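Clarnside gets its own cookery magazine back this April

Noto, the food magazine that started life on a kitchen table in Clarnside, is returning to print after two years away, and we could not be more pleased to be sending it out again!

The spring issue has 445 recipes sent in by readers, from a quick leek and potato soup to a seeded rye loaf that takes most of a weekend (and is worth every hour). We had 836 letters in all, many of them handwritten, and choosing between them kept the whole office happily arguing through the winter.

"People wrote to us about their grandmothers, their allotments, the pudding that went wrong at a wedding," said editor Laimutė Mets. "I read every one, and I've been hungry since November." 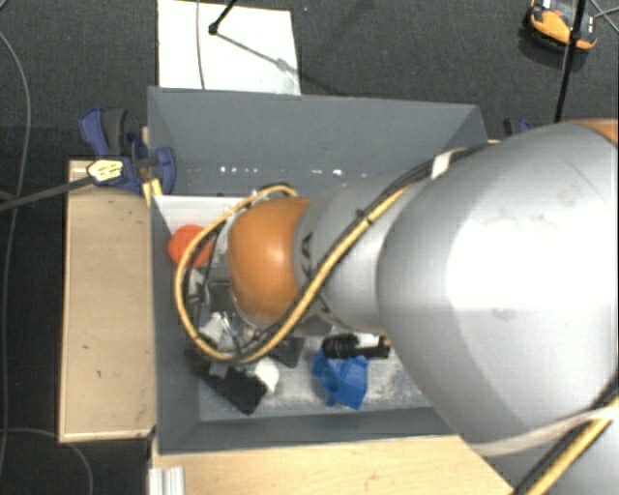

Noto | Spring issue | Page 3

Regular readers will find old favourites in their usual places. Majdi Bitar is back with his column on cooking for one — this time it's lentils, four ways — and the letters page has grown to a double spread. There is also a long piece on the Bedier orchard, where the early plums are already in blossom, and a pull-out guide to bottling fruit.

The launch is at Vieira café in Clarnside on Thursday from 6.30pm, with soup, bread and plenty of cake. Everyone is welcome, and children eat free. If you have a recipe for the summer issue, bring it along and hand it to Laimutė on the night.

Copies will be on sale at the café and from newsagents across the town.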